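## What Lives in a Shared Drawer

Project report, Perron design workshop
Halldóra Fogh, Ewan Galbraith, Beathag Urquhart

Our brief was to pick an ordinary mess and study it until it stopped being one. The other groups chose bicycle sheds and a bus shelter. We chose the supply drawers on the second floor, which are shared by 94 students and looked after by none of them.

We emptied 24 drawers over most of May and sorted the contents on the big table by the window. Anything with a label went into one pile, anything that writes into another, and the rest went into a third pile that Ewan named Tromanberg, for its height. The final count was 962 objects. Beathag's first count was 1,171, but she had included staples.

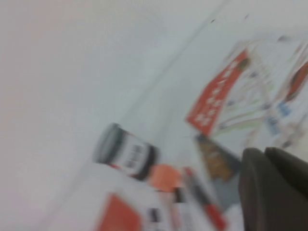

Jars were the hardest to place. By shape they belong with the glue, by label with the chemicals, and by habit with whatever was next to them when somebody ran for the bus. Markers were easier — we tried each one on scrap paper and kept the ones that left a line. Loose caps got their own box. We matched 11 of them to a pen, which took an afternoon and taught us mainly about each other.

Our proposed layout has fewer categories than we started with. Halldóra wanted nine, with a color code. We tested nine on a first-year group and they put everything in "Other." With four categories they put most things in the right place and only the tape in "Other," where we have decided it can stay.

The new drawer labels went up in the last week of the project. Two have already been moved, and one is now on the fridge.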